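The Strip on the Desk

Is a tidier outlet really worth a weekend and half a paycheck? 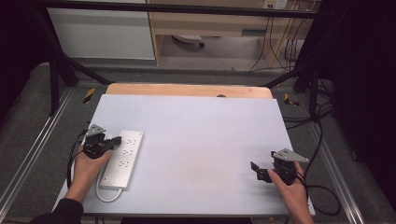
The promise

There is a whole shelf of products now for people who are ashamed of their cords. Boxes to hide them, sleeves to bundle them, trays that bolt under the desk, little clips with a sticky back that give up in the first warm week of June. The pitch is always the same: get the power strip off the floor, put it where you can reach it, and your working life will improve.

I have my doubts. I have had a plain white strip with three sockets on my desk, and before that I had one under the desk for years, collecting lint with the rest of them. Moving it up cost me nothing. The question is whether anything sold to go with it earns its price.

What you gain

Reach, mostly. A strip lying lengthwise at the left of a work surface, switch end toward you, can be turned off without kneeling. If you plug and unplug things all day, you will like that. If your lamp and monitor stay put for months at a time, you will have given up a good piece of table to look at sockets.

And then there is the cord. Every strip comes with one, and it has to go somewhere. Catalog photos deal with this by leaving it out. At home it comes off the end of the strip, makes a loop, and takes up more room than the strip does. You can push the loop to one side. It comes back.

The accessories

I bought two. The Plellon tray is a metal channel that screws to the underside of the desktop, and the instructions allow 13 minutes for the job. I needed most of an afternoon, partly because the screws were too long for my top and I had to go out for shorter ones. It holds the strip well enough. It also puts the switch back where I can't see it, so I was feeling around under the desk again like I always had.

The Sala box is simpler: a lidded case with a slot at each end. Three sockets fit inside, but three bulky chargers don't, and the lid rode up on mine until I took one out. I now keep pens in it. They fit fine.

Levent makes a heavier clamp-on version that I only handled in the store. The clamp was solid. The salesman told me it would change how I sit, and I left.

Cheaper than all of that

A strip with some weight to it will stay where you put it on a flat top. If yours slides, a bit of the rubbery stuff you line drawers with will stop it. Cord too long? Let the extra hang off the back in one wide curve, or buy a shorter cord to begin with. Don't wind it up tight and strap it - a coiled cord under load can get warm, and the strap makes it a pain to move anything later.

Leave the sockets uncovered so you can see what is plugged in. Keep cups at the other side of the table. And check the rating on the strip before you add a heater, or better, plug the heater straight into the wall.

I took the Plellon tray down after 5 weeks. The holes are still there under the desktop, and the strip is back on top, to the left, with its loop of cord beside it.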